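Jhonatan Bedoya règle des orgues depuis 2011. Formé à l'atelier Goodall, il s'occupe aujourd'hui de l'instrument de l'église de Mumberg, 43 jeux répartis sur trois claviers et pédalier. Nous l'avons rencontré en tribune, à la fin d'une campagne d'accord.

La première question portait sur la température. « On note la valeur au niveau des sommiers avant de toucher au moindre tuyau. La hauteur des jeux à bouche suit la température de l'air, celle des anches beaucoup moins. Si l'écart dépasse un degré entre le grand-orgue et le récit, j'attends. » Le chauffage de la nef est coupé la veille.

L'accord part du prestant de quatre pieds. Bedoya y pose la partition, puis reporte les octaves vers le grave et vers l'aigu. Les mixtures viennent ensuite, rang par rang, les autres rangs étant neutralisés avec des mèches de feutre. « Sur une fourniture, une erreur d'un demi-battement s'entend dès qu'on joue un accord. Sur un bourdon, elle passe. »
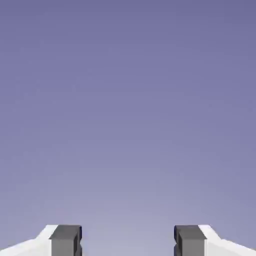 Dernière modification de la page : septembre

L'instrument compte environ 3000 tuyaux, dont une partie provient de l'ancien orgue d'Altden. Leur alliage est plus riche en plomb et les pieds s'affaissent. Bradley Parsons, son collègue d'atelier, a fait redresser ceux de la montre et doubler les plus lourds. « Un pied affaissé modifie le débit à l'embouchure — on corrige l'accord trois fois avant de comprendre que le défaut est mécanique. »

Sur le tempérament, la réponse est brève. « Égal au récit comme ailleurs. La paroisse avait demandé un tempérament inégal, j'ai fourni une note de calcul, l'organiste titulaire a tranché. » Le titulaire, Stuart Catterall, joue surtout le répertoire symphonique.

Reste la soufflerie. La pression du grand-orgue est stable, celle de la pédale chute de trois millimètres de colonne d'eau quand la bombarde parle. Bedoya soupçonne une fuite dans le porte-vent, côté nord. Le démontage est prévu avant la prochaine campagne.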